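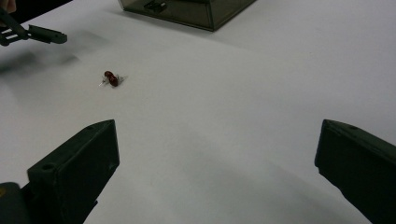 The Dolan room: table, box and cabinet
Text by Fiachra Tierney, 27/11/2021

The Dolan room is the smaller of the 2 rooms we took on in July. Senan Hanrahan and I have been fitting it out with furniture we already had, plus a few pieces from the old Zallari shop when it closed. It is used for sorting small stock and for keeping samples. The larger room next door has its own page and I won't repeat any of that.

We changed very little in the room itself. The walls were plain and pale and they have stayed that way. The grey carpet is the one that came with the lease. We looked at replacing it, got a price, and put the money into shelving next door.

The white top

The table is a light wooden one with a curved edge, and it marks easily, so we lay a white board over it for work. Small things show up well against white. A red sweet in clear cellophane can be spotted from the door, and so can a dropped screw or a loose bead. On the bare wood we were forever losing the brown and amber ones.

The board lifts off for cleaning. Warm water and a cloth will do for most things. Ink needs a second go, and sticky tape should be peeled off the same day. Senan wanted a board that covered the table right to the edge, but I prefer being able to see where the wood begins, and it gives you somewhere to put your fingers when you lift the board.

The smoky box

The storage box goes at the back of the board, near the middle, where people on either side can get at it. It is see-through brown plastic, with a faint grid moulded into the walls and ridges across the front. It came in a lot with several others from Zallari. The rest were clear and had gone cloudy, and those went to the tip.
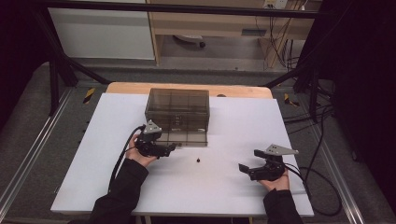 I was doubtful about the colour at first. You can tell whether there is something in a box like this, but you can't always tell what, and I had expected to be opening it all day. In practice we keep a short list on a card in the office and nobody has complained. It wipes clean and doesn't show fingerprints much.

Only the pieces being worked on should be out on the board. Everything else goes back before the next lot comes out. Senan is stricter about this than I am and he is usually right.

The glass cabinet

The cabinet was the awkward one. It is tall, with a thin metal frame in a bronze or brass colour, large panes and glass shelves. We took the shelves out to move it and carried them over wrapped in blankets. It stands close to the wall, which looks neat but leaves very little room for a duster.

The glass picks up a lot of reflections and takes on a smoky brown look, with patches of amber. I like that. Senan says it makes it hard to see what is on the shelves, and for now we are keeping most of the samples elsewhere.
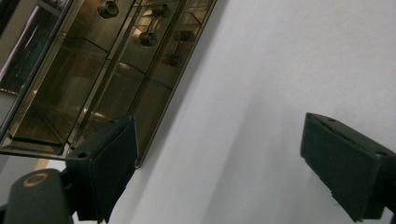 Still to do

Samples. There are 54 to go into the cabinet and 101 to stay in boxes. Labels for both sets have been printed but not cut.

Felt pads for the underside of the white board. It can slide a little if you lean on one corner.

Cabinet key. We have one and would like a spare.

The Avance order is being sorted next door for now and will come through to this room when the labels are done. Please don't move any of it before then. Questions to Senan on extension 404.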